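Section 6 - Setting up the desks and filing the books

Updated September 21, 2018. Replaces the older sheet from Declan Scanlon. Bin that one, the step order was wrong.

Covers the white desk, the second desk behind it and the file organizer. Chairs and lamps are section 7. Lockers - ask Nuala Rafferty, still not written up.

Before you start

Both desks clear. Drinks off. Bags off the floor, the white desk has long flat feet and straps get caught under them.

CAUTION: Two people to move either desk. Lift, don't drag. The herringbone floor marks easy and the marks don't come out.

6.1 Placing the desks

1. White desk first. Check the letter on the front leg, round blue label just under the top. This section is for desk A only.

2. Stand it on both feet, press down on each corner. Rocks? Turn the leveler under the foot, quarter turn at a time, press again.

3. Bring the second desk up to it so the tops nearly meet at the corner. Leave a finger's gap. Do not push them hard together - the edge band on the pale top chips.

4. Check cables under the white desk. Nothing pinched, nothing tight. Leave the electrical box where it is.

5. Wipe both tops. Damp cloth, then dry one. No spray cleaner on the white top, Deividas Strazds tried it on a spare and it went cloudy.

Note: old scuffs and pale bands on the white top are wear. Don't scrub them.

6.2 Laying out the books

1. Books go on the white desk to be checked, paperbacks flat, back cover up. The barcode is on the back and you want it where you can read it without picking the book up.

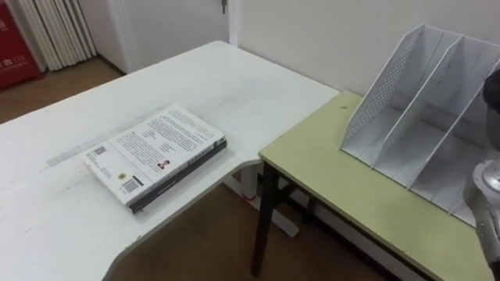 2. One book at a time in the middle of the desk. Rest of the batch stays in a flat stack at the back edge, spines lined up.

3. Read the barcode into the Gekgate list. If it won't take, type the number in by hand. Check it twice, the list does not warn you about a bad digit.

4. Look the cover over. Loose pages, split spine, writing inside - put a slip in and set it aside for Telmo Segura. Light scratches on a hardcover are fine, no slip.

5. Dark hardcovers, hold by the bottom edge with both hands. Thumbs in the middle of the cover leave prints.

Note: full list holds 3,000 titles. Start a new one before you hit that, it gets slow near the end.

6.3 Filing in the organizer

The organizer has five slanted compartments and lives on the second desk, back against the wall. Keep it there. Pulled forward it tips when the end compartments are full.

1. Thin items only. Magazines, folders, flat boxed papers. Thick paperbacks and hardcovers go to the shelf.

2. Turn the item upright before you get to the organizer, then lower it in. Sliding it in at an angel bends the corners.

3. Spine out if it has one. No spine, open side to the wall.

4. Fill from the left. Stop at 4 items per compartment, even if a fifth would squeeze in.

5. Step back and check nothing sticks out past the front. Push back anything that does.

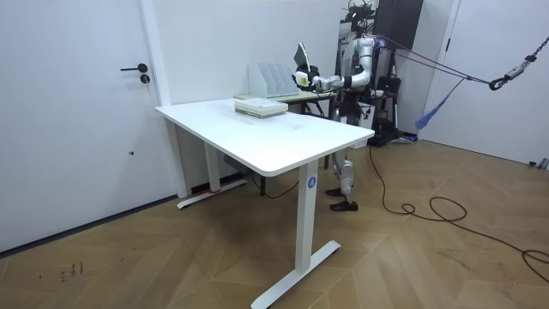 6.4 Checking the load

1. Put a flat hand on the side of the organizer, push lightly. Should stay put. If it slides, wipe the rubber feet and the desk under them.

2. Total weight on the second desk under the limit on its card. Count the organizer in.

3. Heavy hardcovers never go on top of the organizer. Not even for a minute.

CAUTION: Do not stack loose books across the gap between the desks. The tops are not fixed to each other and the stack goes over when one gets bumped.

6.5 Hardcovers and paperbacks together

Same title in both bindings, check them as a pair. Paperback down flat first, then the hardcover next to it. Compare the titles, then the page counts. Anything over 600 pages gets a shelf tag, both copies. If page counts dont match, note both numbers and leave the pair together.

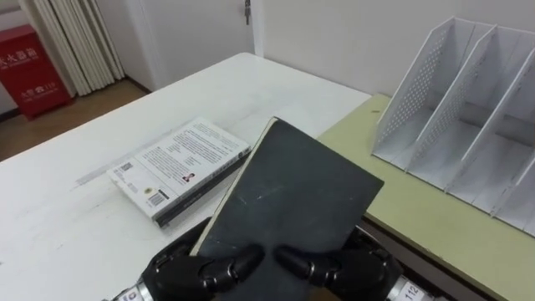
Can I file a hardcover in the organizer if the shelf is full?

Leave it flat on the white desk at the back edge, under the rest of the stack, and tell Wen-hsiung Lu you need shelf space. The next shelf unit is due in October.

6.6 End of day

White desk clear except the stack. Gekgate list saved and closed. Slips in Telmo's tray. Spare leveler feet are in the bag marked Indum, bottom drawer - put back what you don't use.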